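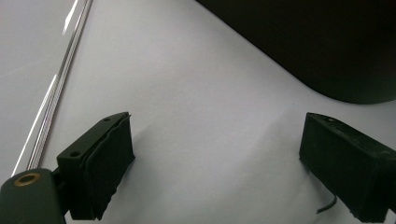 Matte white surface with soft shadows.

The case for a matte white worktop

Most advice on choosing a worktop starts with the material. Laminate, solid surface, coated board and painted hardwood are compared for price, heat tolerance and weight, and the color is left to the last page, next to the drawer pulls. I think this order is wrong for any surface used for small work: sorting hardware, cutting fabric, repairing a hinge, packing an order. For these jobs the two properties that matter most are how light the surface is and how it scatters light. My recommendation is a plain matte white, with no pattern, no fleck and no grain.

The argument begins with contrast. Most small things that get lost on a bench are dark or mid-toned. Black screws, steel washers, needles, rubber feet and pencil leads all stand out against white and sink into walnut. Patterned tops are the worst case. A speckled top is sold on the promise that it hides crumbs, and a surface that hides crumbs will also hide an M2 screw.

The usual objection is glare. It is a fair objection to gloss white. A glossy top returns an image of the lamp, and the user shifts around to avoid it. A matte top spreads the same light over a wide angle. It will still look brighter in one area than another, depending on where the lamp or window is, but the change is gradual and the eye adjusts to it. Shadows stay soft gray and readable. A shadow on a plain pale surface tells the hand how far a part is from the table, and a busy pattern breaks up that cue.

I replaced my own bench top in May. The old one was an oiled beech board, 82 cm deep, which had darkened unevenly over the years. The new one is a Staltus panel in their flat white, 30 mm thick, mounted on the existing Imhof trestles. I kept the same lamp at the same height. On the beech I had been running the lamp on its highest setting from mid-afternoon. On the white panel I use the middle setting until the evening, and the corners of the bench are now usable, where before they were storage.

The second objection is dirt. White shows everything, including graphite, coffee rings and the black smear left by rubber. I don't dispute this, but I would count it as a benefit on a work surface. Grit that can be seen gets wiped off before it scratches the next item placed on top of it. On the beech board I found grit by dragging a picture frame across it. A damp cloth and a little dish soap deal with most marks on the panel. Rubber smears need a melamine sponge, used lightly, as the sponge will polish a matte finish if it is worked too long in one spot. I have one such spot near the front edge and it is visible from a low angle.

The third objection is the strongest. Matte finishes mark more easily than gloss under metal, and the marks are difficult to remove. Aluminum is particularly bad. A Flotton sample I tried before buying took a gray line from the edge of a ruler with almost no pressure. The Staltus panel is better but not immune. Anyone who works mainly with metal parts should put a cutting mat or a sheet of felt over the busiest area and accept that part of the surface will be covered. A pale gray mat keeps most of the contrast. The common green mats give up a good deal of it.

Off-white is sometimes offered as a compromise. Penent sells a range of warm tones under various names, and they look pleasant in a living room. I would avoid them for color work, as a cream surface makes it harder to judge thread, paint or paper held next to it. A neutral white, or one leaning very slightly toward cool gray, is safer.

None of this applies to a dining table or a desk used only for a keyboard. Dark wood is fine there and nothing small is likely to be lost on it. For a bench, ask for a sample at least the size of a sheet of paper, set it under the lamp that will be used, and drop 3 black screws on it. Then do the same on the existing surface and compare how long it takes to find them.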